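Table Service Automation at Rarnmont: Staff Questions

Updated 4 Jan 2025

What is changing?
Clearing and resetting tables at the Alport dining room will be shared between staff and the Flandix handling system. Dish return is the first part to move over. Cooking, serving and cash handling stay as they are.

When does it start?
The first shifts with the system run in February. Until then the work is training and collecting demonstrations, and the current rota applies.

Will anyone lose their job?
No positions are being cut as part of this project. Hours spent on clearing will be moved to prep, serving and the new station lead role. If your contract names clearing as your main duty, you will get a revised job description to read before you sign anything.

What are the hand-held grippers for?
Staff use them to pick up and move dishes the way they normally would. The recordings are used to teach the system how to hold a rim, where to put a plate down and how to work near the edge of a table. You don't need any technical background. Training takes one session.
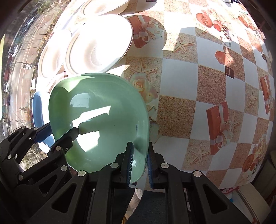 Work at your usual pace, and if a dish slips or you have to try again, keep going. Those attempts are kept along with the good ones. Plates, bowls and serving dishes all count.

Do I have to take part?
No. Recording shifts are voluntary and are paid at your normal rate. Saying no does not affect your schedule.

How long is a recording shift?
Up to 7 hours, including breaks. You can swap back to regular duties at any break. Tell the shift lead if your wrists or hands get sore.

Will the recordings be used to rate my work?
No. Supervisors do not have access to them. They go to the Poojary project team and are stored by session number.

Who do I call if the system stops during service?
Press the red stop button, clear the table by hand and call extension 716. Do not reach in to free a dish while the arm is powered.

Can I apply for station lead?
Yes. Anyone with 18 months at Rarnmont can apply. Forms are at the front office.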